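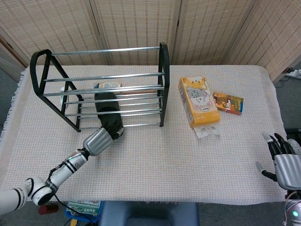

Shoe rack and small boxed goods on the table at our Ernport rooms.

About Stondham

Stondham sells small storage furniture and household goods for apartments, entryways and shared housing. Shoe racks are the biggest part of the business. We also carry shelf units, hooks, drawer inserts and tissue boxes.

Ritu Kanaujia and Blair McIver opened the first shop on Hepburn Street in 2000. It had 400 square feet of floor and no stockroom, so most of the stock hung on the walls. The company moved to Ernport 6 years later and now has 5 full-time employees.

Each rack we are thinking of carrying is put together from the printed instructions and loaded with shoes in adult and children's sizes. We check that the rods stay in the end frames and that the feet sit level on carpet as well as on hard floors. Racks that need tools we don't expect people to own are sent back to the supplier.

Agnes Nisbet handles orders and returns. Tsung-han Liao does the buying and answers questions about spare rods and end caps, including those for the older Clavico line, which we no longer sell but still support.

The showroom is open to the public every day except Monday. Parking is behind the building. Please bring the width of your entryway or closet with you.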